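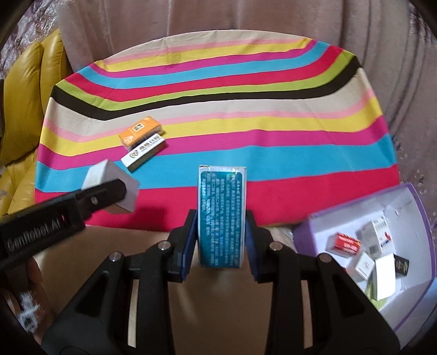 A medicine box covered in small print.

How to Read a Medicine Box
By Kamlesh Sachdeva
For readers aged 8 and up

A medicine box holds two things: the medicine and the information about it. The medicine may be tablets, a bottle of liquid, a tube of cream or something else. The information is printed on the outside of the box, and more of it is usually folded up inside on a sheet of thin paper called a leaflet.

This page explains what the words and numbers mean. It does not explain how to take medicine. Only take medicine when a parent, a nurse or another adult who looks after you gives it to you.

Two names for one medicine

Most medicines have two names. The first is the brand name. A company makes it up so that people will remember it. The second is the generic name, which is the name of the substance that does the work. Many companies can make the same substance, so one generic name can appear on boxes with many different brand names.

Suppose a company called Ruggiero sells a hay fever tablet and names it Zorerora. Another company sells a tablet with the same substance in it and names it Birkier. The boxes look different and may cost different amounts. The generic name on both is the same. A person who took one of each would be taking a double dose without knowing it. Pharmacists look at the generic name first.

The active ingredient

The substance that does the work is also called the active ingredient. It is often a very small part of the tablet. The rest is made of inactive ingredients. Some hold the tablet together. Some give it a coating so that it is easier to swallow. Others add color or flavor.

Inactive ingredients are listed too. A person who is allergic to a certain dye, or who cannot digest milk sugar, needs to check that list.

Strength

Strength is the amount of active ingredient in one dose. It is usually given in milligrams, written mg. There are one thousand milligrams in a gram. A small paper clip weighs close to one gram, so 10 mg is a hundredth part of that.

Liquid medicines are labeled in a different way. The box says how many milligrams are in a certain number of milliliters, written mL. A milliliter is a measure of how much space a liquid takes up. Kitchen spoons come in many sizes, and for that reason liquid medicine is measured with a marked syringe or cup.

Strength and quantity are easy to mix up. "10 mg" is a strength. "14 tablets" is a quantity. A box may show both on the front.

The expiration date

After this date, the maker no longer promises that the medicine will work as it should. Some medicines get weaker as they age. A few change in ways that can be harmful. The date may be printed in ink or pressed into the cardboard, and it may be on an end flap instead of the front. If only a month and a year are given, the medicine is normally good until the last day of that month. A box marked June can be used through June 30 of the year shown.

Old medicine should not be poured down the sink unless its instructions say so. Many pharmacies have a bin where adults can drop it off.

The lot number

A factory makes medicine in batches. Each batch is called a lot and gets its own number, often a mix of letters and digits. If a problem is found in one lot, the company can ask for those boxes back and leave the others on the shelf. This is called a recall.

Warnings and storage

Warnings say who should not take the medicine and what it should not be mixed with. They also give side effects, which are things a medicine does besides its main job. Sleepiness is a common one.

Storage instructions give a temperature and sometimes mention light or damp. A bathroom cabinet is a poor place for many medicines — showers fill the room with steam. A high, locked cupboard in a dry room is better. "Keep out of reach of children" appears on nearly every box, and it applies to older children as well as babies.

Several small boxes are harder to keep track of than one. Boxes of similar size and color can be confused, so the name should be read each time, even when the box looks familiar.

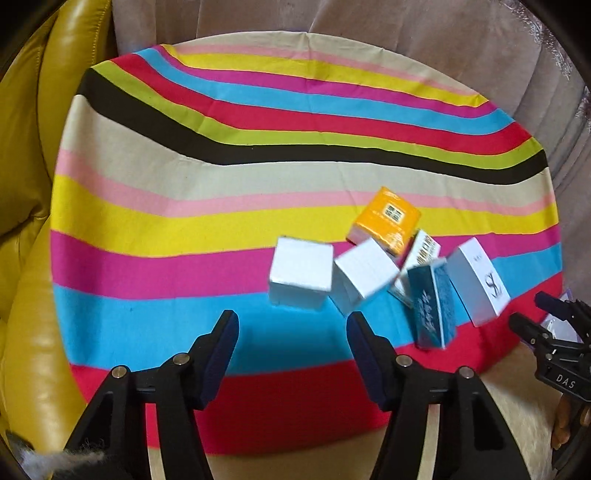 Activity: Design a label

You need an empty cereal or cracker box, plain paper, tape and a pencil. Do not use a real medicine box.

1. Cover the box with paper.
2. Invent a product, such as a powder that cures hiccups in dragons. Give it a brand name and a generic name.
3. Write the active ingredient and the strength.
4. Add a quantity, an expiration date and a lot number.
5. Write 3 warnings and one storage instruction.
6. Give the box to a partner and see how long it takes them to find the strength.

Words to know

Dose: the amount of medicine taken at one time.
Generic name: the name of the active ingredient.
Leaflet: the folded sheet inside the box.
Lot: one batch from a factory.
Pharmacist: a person trained to prepare medicines and give advice on them.

Checked by Imogen Stockdale, pharmacist, Irnthorpe. Last updated Feb 7, 2022.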